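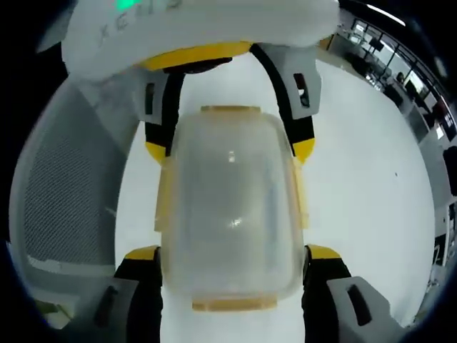

What's in a vitamin gummy, and why can't I eat the whole jar?

When I was nine I thought vitamins were candy that grown-ups were mean about. You get one, maybe two, and then the lid goes back on. So unfair! I've learned a lot since then, and now I get to write about food for a living, so let me tell you what I found out.

First, what is a vitamin? It's something your body needs in teeny tiny amounts to do its jobs. Vitamin C helps your skin fix itself when you scrape a knee. Vitamin D helps your bones take in calcium, which keeps them strong. Vitamin A helps your eyes see when the light is low. Your body can't make most of these by itself (vitamin D is the odd one – your skin can make it in sunshine), so you have to eat them.

Most kids get nearly all their vitamins from plain old food. Oranges, peppers, eggs, milk, beans, carrots, fish. If you had a bowl of strawberries this week, you've already had a good bit of vitamin C.

So who needs a supplement?

A supplement is a little extra of something, in a pill, a drop, a powder or a gummy. Some people need one. Maybe they can't drink milk, or they don't eat any meat or eggs, or they live in a place with long dark winters. I live in Plernholm, where by October it's dark before supper, and my doctor told me to take vitamin D. Your doctor might say something different to you, and that's fine. Bodies are different.

How do they make the gummies?

I got to visit a small factory called Dreria and I had to wear a hair net AND a paper coat. They start with a huge pot of warm syrup. Then they stir in pectin, which comes from fruit peels and makes jam thick. The vitamins go in near the end, when the pot has cooled down a bit, and that's because too much heat can spoil some of them. Then the goo gets squirted into trays full of little holes – 40 holes in each tray, I counted – and it sits until it's firm. The gummies I saw stay in the drying room for 21 hours. It smells like peaches in there and I did not want to leave.

After that, people in a lab test a few gummies from every batch. They check that there's as much vitamin inside as the label says. Too little is no good, and too much is no good either.

Wait, too much vitamin is bad?

Yep! With vitamin C, your body pees out a lot of what it doesn't use, but a big pile of it can still give you a tummy ache. Vitamins A and D are trickier. Your body stores them, so they can build up and make you really sick. Iron is another one to be very careful with, and some multivitamins have iron in them. That's why the jar goes on a high shelf, and why a grown-up should be the one to open it. If you or your little brother ever eats a bunch of them, tell a grown-up right away, even if you feel okay. You won't be in trouble for telling.

Something to try at home

Next time you're in the kitchen, find a cereal box and look for the list of vitamins on the side. Then see which other foods you like have the same ones. My list had 10 foods on it, and popcorn was one of them.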